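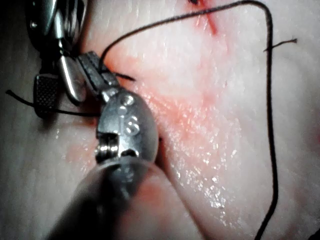
Last changed: Tue 29 January

Loops, tails and tidy ends: my notes for the stitching talk

Right, these are my notes as I'll have them on the lectern, with a few bits added for those of you who asked. I wander off them a fair amount, so if you were in the room in May and remember it differently, you're probably right.

Start with the thread. Hold up the reel, let people at the front pass it along. I always want to begin with the needle and Imelda Dumlao always tells me to begin with the thread, and she's right, as you spend most of a stitch looking after the thread and hardly any of it looking after the needle.

Point at the loop on the first slide. Dark thread on pale tissue, lovely and easy to see, and it's still the thing that catches people out. A loop has a memory. It was wound on something, it wants to go back to being wound, and if you leave it lying about it will find the one place you didn't want it. So know where your loop is before you do anything else! Say this twice. (I said it 4 times last year and somebody wrote that on the feedback form.)

Then gripping. Fine teeth on a jaw are good for holding and hard on thread. Pick it up near the end, on a bit you're going to cut away anyway, and don't chew up and down the length of it. Ask who sews at home. There are usually a couple of hands, and they nod at this part, because anybody who has pulled bad cotton through a needle's eye knows what a roughed-up bit does. It snags, then it snaps, and always when you're nearly done.

Pass round the Buvmont practice pads here. One between 2, and please can I have them back at the end, we started with far more than we've got now.

Next slide, tails. I could do the whole hour on tails. Pacita Dalisay taught me to leave mine shorter than felt comfortable and I fought her on it for weeks. With a long tail you end up pulling yards of the stuff about and dropping it into the next loop. With one that's too short, it slips back through and you say something you shouldn't. Have a look at the end of the tail between the jaws, then follow the long side away up to the right, through the fresh stitch.
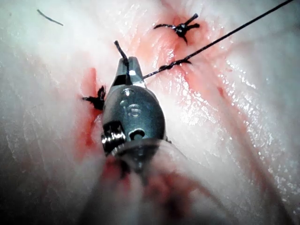

Reading time: 4 minutes

Pause and let them look. I want them to find the knots without me pointing. The one at upper right is a good one to talk about – small, packed close together, with its trimmed ends sticking out like little spikes. That's what I mean by ends you can see. Cut them flush and you've left the knot nothing to spare. Leave them like cat's whiskers and they'll poke at everything.

Colour of the tissue comes up in questions every time. There's redness under that knot and a small reddish mark where the fresh stitch goes in. I don't judge how tight a stitch is from one picture and I tell people so. You feel it in the thread, or you watch the edges as they come together, and you stop when they meet. Efren Ignacio has a nice phrase for it, "close the door, don't slam it", and I've stolen that for the handout.

Knots on the table. Everybody ties one, swaps with their neighbour, and the neighbour tries to undo it. This takes longer than you'd think and gets loud. Ansel Pruitt ran it for me at Tedton and let it go on right through the coffee break, which I'm not doing again – if the clock says quarter past, stop them, even if they moan.

While they're winding down, bring up the last slide and talk about where a line of stitches begins and where it's going. People look at the stitch in hand and forget the length of what they're closing. 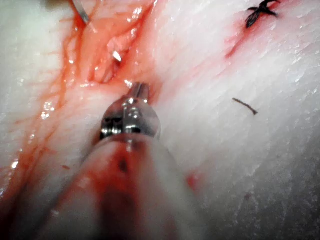

So I get them to trace the line in the air with a finger, top to bottom, before they go anywhere near the pad. Feels daft, works a treat. Where does it run? Which way do the fibres go beside it? Is one side smoother than the other? Then think about the next bite, and the one after.

Blood gets its own minute. A shiny wet surface throws back a lot of light, and once there's red over things as well, a dark thread can be surprisingly hard to follow. Slow down, clear what you can, find your thread again. I'd rather watch someone wait than watch someone guess.

Questions. Fitriani Hidayat usually has the roving microphone, so wait for her. If it goes quiet, ask them what they do with left-handed trainees, that gets everyone talking.

The handout is on Arkiva under Retamal, and the knot drawings are from page 2 on. Spare thread is in the blue tin. Scissors too, but the small pair is blunt and I keep forgetting to replace it.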